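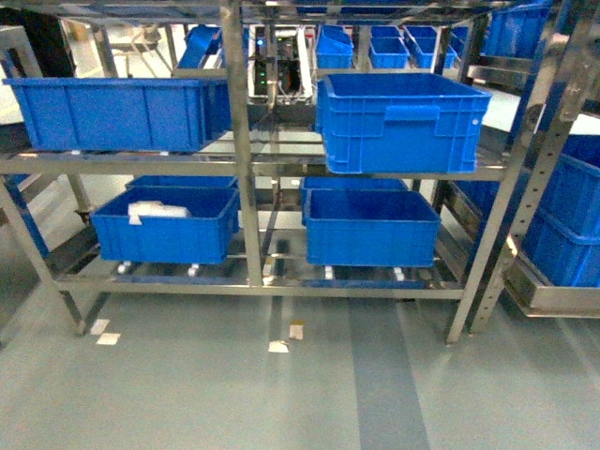
**Marisol Tench**

# Does blue really calm you down?

Somebody has probably told you that blue is a calm color. Red is supposed to make you angry or hungry. Green is supposed to help you think. You hear it from grown-ups, and you see it on paint cans. People say it as if it were as certain as gravity.

I'm not so sure, and I don't think you should be either.

Let's start with what a color is. Light bounces off a thing and goes into your eye. At the back of your eye are tiny cells called cones, and most people have three kinds. Your brain compares the signals from all three and comes up with "blue" or "orange." That part has been tested over and over.

The trouble starts when people jump from seeing a color to feeling something. Say a paint company called Prendus asks 200 people to sit in a blue room, and most of them say they feel relaxed. Does that prove anything? Maybe they had comfy chairs. Maybe they had already heard that blue is calming, so that's what they said. And Prendus would like to sell some blue paint.
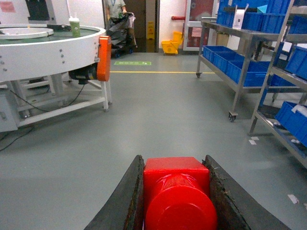

A fair test needs two rooms that match in every way except the walls. You need plenty of people, and they shouldn't know what you're trying to find out. Even then you might get a tiny difference that goes away when someone else tries it.

Some tests have found small effects. Others have looked for the same thing and found nothing. You don't hear much about the second kind.

Colors also mean different things in different places. White is for weddings in some families and for funerals in others. If a color had one feeling baked into it, that would be pretty strange.

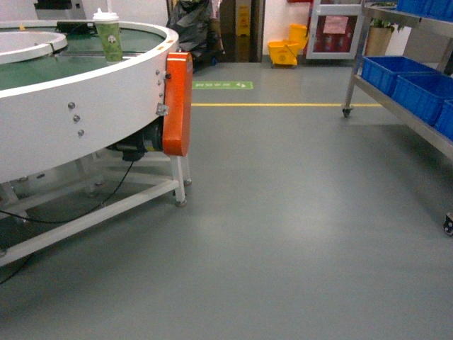

*Green paper cup with a white lid.*

So what should you do when you hear one of these color claims? Ask how they know. Ask who got tested, and what they were compared with. Ask if the person telling you has something to sell.

You can still love blue. I do. I just don't think it fixed my bad mood last April.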